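Gripper comparison, Dusulthorpe: people wanted

Two suppliers have told us their gripper handles soft packaging "like a hand." We doubt it. We need four people to find out, starting in May.

You'll run the Rozīte and the Hollemik through the same 200 picks, write down every failure, and repeat the lot with the wrist camera switched off. Shifts are 4 hours and finish at 12. No robotics background needed. Patience is, and so is a willingness to tell Tiburcio Zepeda his controller settings are wrong.
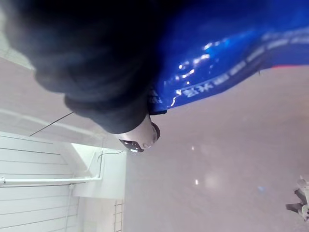

Crumpled shiny packaging is where we expect the sales talk to fall apart. Both brochures show matte cardboard boxes on matte tables. Our wrist camera gets bright glare off the folds of a blue sheet, more reflections off a glossy floor, and some dark fabric blurred right up close. If a controller can't cope with that, we want it in the log.

Please don't apply if you already have a favorite. Write to Wanda Zalewska at the Dusulthorpe workshop and tell her about a product claim you tested yourself.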